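Eltdale Opens Its Doors for a Month of Hand-Drawn Neighborhood Maps

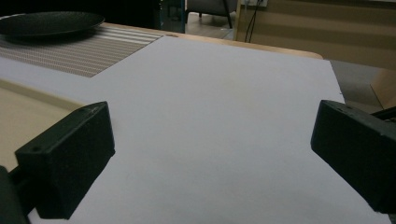 ELTDALE – The Eltdale Public Library is inviting residents of every age to draw the town as they know it. Starting in August, the library will host Map My Eltdale, a month of free drop-in drawing sessions, walking tours and evening talks built around one question: what would a map of this town look like if the people who live here made it? Every participant begins the same way, with a broad sheet of white paper laid flat on a table, and there are no templates and no street grid to trace. Where the first line goes is up to whoever is holding the pencil.

The project grew out of a small pilot last spring at the Kwan Street branch, where the library set out paper for two afternoons and expected a handful of families. By the end of the second day, visitors had turned in 80 maps. One traced a paper route from the 1970s, house by house, with notes on which dogs to avoid. Another marked every public bench within walking distance of the clinic. A seven-year-old drew only puddles, and drew them beautifully.

"I could have read them all night, and I pretty much did," said Li-hua Siu, the library's head of local history. "We have wonderful official maps of Eltdale going back more than a century, and they'll tell you exactly where the rail spur ran. They won't tell you where people went sledding, or which corner everybody meant when they said 'the corner.' I want those in the collection too!"

Drawing sessions will run at the main library and at the Kwan Street branch throughout the month, with room for up to 30 people at a time. Paper, pencils, ink and colored markers are provided. Anyone who would like to work from memory with a friend or relative is welcome to share a sheet, and staff will be on hand to write down stories for those who would sooner talk than draw. Sessions will be offered in English, Spanish and Cantonese.

Mapmaker and illustrator Ignacio Tejada will lead a walking tour each Monday evening, starting at 6:30 from the Grodetti Fountain. Each tour takes a different route: the old mill blocks, the creek path, the market district and the hill streets above the high school. Walkers will stop to sketch along the way, so a small notebook is a good thing to bring, along with comfortable shoes for the hill streets in particular.

"People tell me they can't draw, and then they draw me the shortcut behind their grandmother's house and I could find it in the dark," Tejada said. "I've been making maps for a living for a long time, and I still get a thrill when somebody hands me one like that."

Maps turned in during the month will be scanned for the library's local history collection, and the originals can be picked up afterward or donated. A selection will go on display this fall in the second-floor reading room, next to the library's own holdings, which include 336 printed and manuscript maps of the town and the surrounding county. Several of those have never been shown before, among them a surveyor's field sketch of the creek with his lunch order penciled in the margin.

The library will also print 400 copies of a fold-out souvenir map that brings together places from the submitted drawings. Copies will be free at both locations while they last, and each branch will keep one for reference. Design work is being donated by Bivineo, a print studio in the market district.

No sign-up is needed for drawing sessions. Space on the walking tours is limited, and names can be added at either front desk or by phone. Teachers and group leaders who would like to bring a class or club should ask for the local history department.

Media contact: Li-hua Siu, Local History, Eltdale Public Library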